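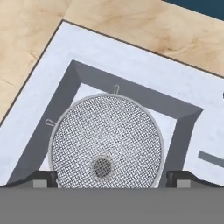 Wrist camera view in the simulator, with the fingers open on either side of the mesh strainer.

If you have been comparing grippers in a simulated kitchen for any length of time, you know how easy it is to fall in love with whichever one you tried first. I certainly did, and it took Jocelyn Kowalchuk going back over my June runs (bless her patience) to show me I had been starting each one from a slightly different pose! So let's set things up properly this time.

Start by loading the sink layout and parking the arm at the end of the counter. I save this pose in Gistura under a plain name like "sink-park" and call it up before every single attempt, even when I'm sure the arm hasn't moved.
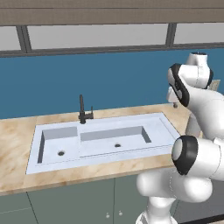

The arm at the end of the counter, gripper pointing down.

Next, open the wrist camera view and bring the gripper over the strainer. Go slowly here, and keep an eye on both fingers as you come down. The thin rim and the little wire loops are two quite different things to grab, so pick one and stick with it for the whole set. I like the rim for a first comparison and save the loops for later, when I'm feeling brave.

Now run 14 attempts with your first gripper model, then swap in the second one and run 14 more. Leave the friction settings and closing speed alone between sets, please, tempting as it is to fiddle. Write down whether each lift held for eight seconds, and add a few words on how it failed if it didn't. "Slid off left finger" is plenty.

Once both sets are done, export the logs and put them side by side. Mine came to 2,349 lines, so I filter for the close command first and read on from there with a cup of coffee. If one gripper looks wildly better, reload the parked pose and repeat its first few attempts before you go telling everyone.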